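Romach Library to extend opening hours after refurbishment

September 4, 2025

Romach Library will open until 8pm on weekday evenings from the end of September, following the completion of work to the ground floor and the study area upstairs.

The decision follows a public survey held earlier this year, which drew 3914 responses from residents of the town and nearby villages. Of those who replied, 73 per cent said that they would use the library more often if it stayed open after 6pm. Students and people in full-time work were the groups most in favour of the change.

The refurbishment was carried out by Ledatell, which was appointed last winter. It includes new lighting, a wider entrance and over 100 additional study spaces, as well as a refreshment area for readers on the first floor. Hot drinks may be taken to the desks in lidded cups, but food will continue to be limited to the refreshment area.

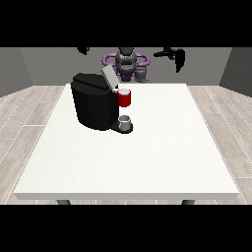

Borrowing limits and charges for late returns will stay the same. Members who reserved books during the building work can collect them from the main desk, and the temporary collection point at the Ranjbar Centre will close once the new hours begin. Items borrowed there should be returned to the library itself.

The two meeting rooms on the ground floor can again be booked by local groups. Bookings are made through Vavero, the online system already used for the town's sports halls, and may be placed up to 2 months in advance. Registered charities will not be charged for use of the rooms before 5pm.

The local history collection remains in storage while its shelving is replaced. Readers who need to consult maps or parish records should contact the library in writing, giving at least five working days' notice.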